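Search this site Enter keywords Go

Polling Place Walk-Through, Gingate Hall
Gekance Ward, by-election
Inspected 2021-07-29 by Neema Rotich, with Asif Bangash holding the tape measure

Marks are OK, FIX or SEE NOTE. Comments are mine. Complaints about the comments go to Dehua Kong at the elections office, who has a drawer for them.

OUTSIDE

Ramp clear and handrail firm: OK. Firmer than in March, when it came away in Asif's hand.

Accessible door at least 32 inches wide: OK. We got 39.

Campaign signs outside the no-electioneering line: FIX. Both candidates have a sign inside it. The Kumarasinghe campaign says theirs was there first, as if this were a parking space. Mr. Gilani's people say the wind moved theirs. It is on a steel post.

Parking spaces marked for disabled voters: SEE NOTE. Marked, yes. Also full of folding chairs.

INSIDE

Exit signs lit: OK, except the one over the kitchen, which flickers. FIX.

Second exit unlocked while voters are in the building: FIX. There was a chain on it. I was told the chain is "only for show." Please put on a different show.

Extension cords taped down or covered: FIX. The cord to the ballot scanner crosses the line of voters at ankle height. Purneo delivered the scanner and says cords are the hall's business. The hall says the reverse.

Posted room capacity: 93. The notice is behind the coat rack. Move the coat rack.

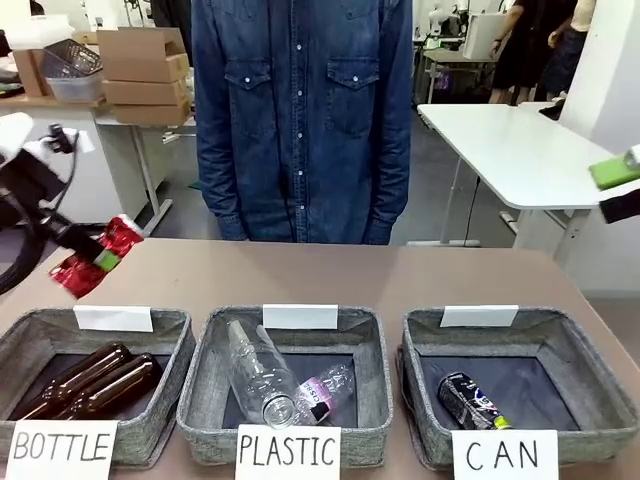
Red and silver wrapper over the left end of the table.

Voting booths steady when leaned on: SEE NOTE. We leaned on all of them and 3 leaned back. Amna Dogar has the spare legs in her van.

Ballot box seals intact and numbers logged: OK. Log is readable, a first for this ward.

Privacy screens facing away from the windows: FIX. At present anyone waiting for the bus can follow the race in real time.

Fire extinguisher in date: OK.

First aid kit: SEE NOTE. Contains one bandage and a good many sugar packets.

FOLLOW-UP

Asif and I will be back for the FIX items before the doors open. Bring the key to the chain. If the key can't be found, bring bolt cutters and call Dehua first.

Signed, N. Rotich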